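Testbericht: Greiferzelle Bodach beim Vorführtag in Vendelham

26. Januar 2023

Wer einen kleinen Betrieb mit wechselnden Serien führt, bekommt im Moment ziemlich viel Post von Automatisierern. Einladungen, Webinare, Broschüren mit glücklichen Menschen neben Roboterarmen. Ich lösche das meiste. Zum Vorführtag von Itgate in Vendelham bin ich trotzdem gefahren, weil die Zelle Bodach dort einen ganzen Tag lang laufen sollte und man laut Einladung eigene Fragen stellen durfte. Das mit den Fragen hat geklappt, das mit dem ganzen Tag nur halb.

Zuerst das Angebot. Bodach ist eine kompakte Zelle mit Arm, Parallelgreifer und einer Software, die das Umrüsten auf neue Teile beschleunigen soll. Versprochen werden 21 Minuten vom unbekannten Werkstück bis zum ersten Zyklus. Auf der Folie stand daneben klein gedruckt, dass Greifbacken und Auflage dafür schon passen müssen. Bei uns im Haus ist genau das die Arbeit, die Zeit kostet. Eine Uhr, die erst nach der Arbeit losläuft, kann ich auch kaufen.

Die Halle war voll, der Kaffee ordentlich, der Vortrag zu lang. Vierzig Minuten Marktentwicklung, bis überhaupt jemand den Arm bewegt hat. Danach wurde gezeigt, wie die Zelle einzelne Teile von der Platte nimmt, ein Stück weiter absetzt und wieder von vorn anfängt. Ich stand in der zweiten Reihe und habe das meiste über den Monitor verfolgt, was bei einem Greifer auch vernünftiger ist, als sich den Hals zu verrenken. 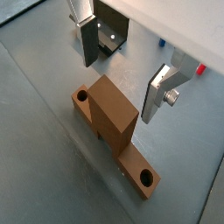

Gefragt habe ich nach der Lage der Teile. Wie weit darf ein Werkstück verdreht liegen, bevor der Griff danebengeht? Die Antwort war freundlich und unscharf: Das hänge vom Teil ab. Sicher hängt es vom Teil ab. Ich hätte gern einen Winkel gehört, eine Toleranz in Millimetern, irgendetwas, das ich in ein Lastenheft schreiben kann. Nach der zweiten Nachfrage hieß es, man könne das in einer Machbarkeitsstudie klären, kostenpflichtig natürlich.

Interessanter wurde es, als ein anderer Besucher darum bat, ein Teil einfach mal schräg hinzulegen. Das wurde gemacht, und die Zelle kam damit zurecht. Beim nächsten Versuch, diesmal deutlich schräger, blieb der Arm über dem Teil stehen und verlangte eine Bestätigung am Bedienpanel. Das finde ich an sich in Ordnung, mir ist eine Maschine lieber, die anhält, als eine, die zudrückt und hofft. Nur steht bei mir nachts niemand am Panel. Wie oft so ein Halt im Alltag vorkommt, konnte oder wollte man mir nicht sagen.

Zur Dauerleistung gab es eine Tafel: 200 Zyklen pro Stunde. In Vendelham habe ich diese Geschwindigkeit nicht gesehen. Aus Sicherheitsgründen lief die Zelle vor Publikum langsamer, was ich verstehe, aber dann ist die Tafel eben eine Behauptung. Nach der Mittagspause stand die Anlage außerdem eine ganze Weile, angeblich wegen eines Updates. Die Gruppe wurde solange zum Stand mit den Förderbändern geführt.

Was mir gefallen hat: Die Bedienoberfläche ist aufgeräumt, die Meldungen sind in ganzen Sätzen formuliert und auf Deutsch, und das Anlernen einer neuen Greifposition von Hand ging ohne Verrenkungen. Ich durfte es selbst probieren und kam nach einer kurzen Einweisung ohne Hilfe durch das Menü. Da hat sich jemand Mühe gegeben. Der Arm lässt sich weich führen und bleibt dort, wo man ihn loslässt.

Weniger schön ist die Sache mit dem Zubehör. Backensätze kommen ausschließlich vom Hersteller, die Lieferzeit wurde mit »je nach Ausführung« angegeben. Wir fräsen solche Sachen selbst, und zwar am selben Tag. Ob das die Gewährleistung berührt, soll schriftlich beantwortet werden. Bisher kam nichts.

Zum Vergleich: Die Zelle von Barrios, die wir im Vorjahr zur Probe hatten, war in der Bedienung umständlicher und im Auftritt bescheidener. Dafür lag ein Protokoll über 100 Stunden Betrieb bei, mit sämtlichen Störungen. Es las sich nicht schmeichelhaft, aber ich wusste, woran ich war. So ein Papier würde ich von Itgate auch gern sehen, bevor ich über Preise rede.

Wertung nach diesem Tag: Bedienung gut, Greifen ordentlich, Auskunft mangelhaft. Eine Kiste mit unseren eigenen Teilen habe ich angeboten, sie steht gepackt im Versand und wartet auf einen Termin.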